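Household Skills, Unit 6: Front-Loading Washers
By Lakmal Seneviratne, August

Read this before the Wednesday practical. Bring your own load in a basket, and set the basket on the floor right in front of the washer.
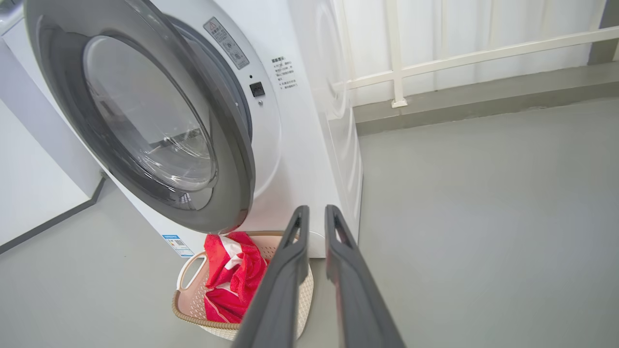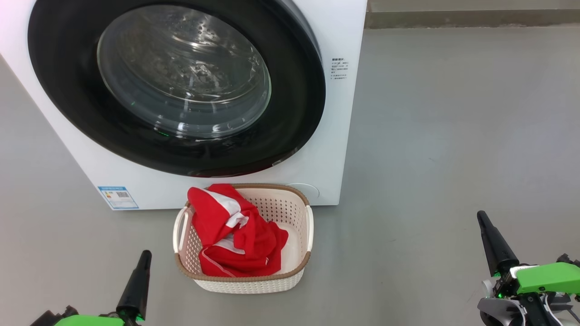
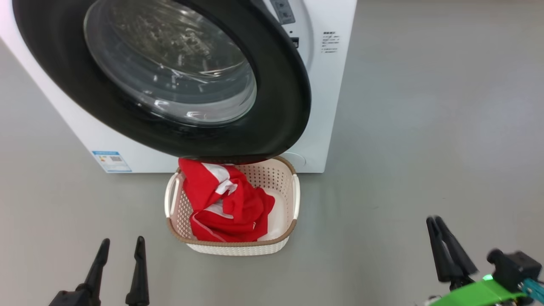

Loading
Check pockets and close zippers. Turn printed shirts inside out. Put items in one at a time and stop when the drum is three-quarters full. You should be able to fit your hand in above the clothes.

Reds go in cold with other darks for the first few washes. A garment that is part red and part white gets its own cold wash the first time.

Settings
Use 12 minutes for the quick rinse exercise. The 60 degree program is for towels and sheets only. Write down the program you picked on your sheet.

After the cycle
Wait for the lock to click before you pull the door. Wipe the rubber seal, including the fold at the bottom. Leave the door open a few inches. The filter gets cleaned once a month: towel down first, then turn the cap slowly.

Hand in the sheet before you leave.

Comments

Radwa Slaoui: Does the hand rule work for comforters too?

Lakmal Seneviratne: No, take those to the big machines.

Nimal Talukder: My filter took nearly an hour to drain. Use a flat pan.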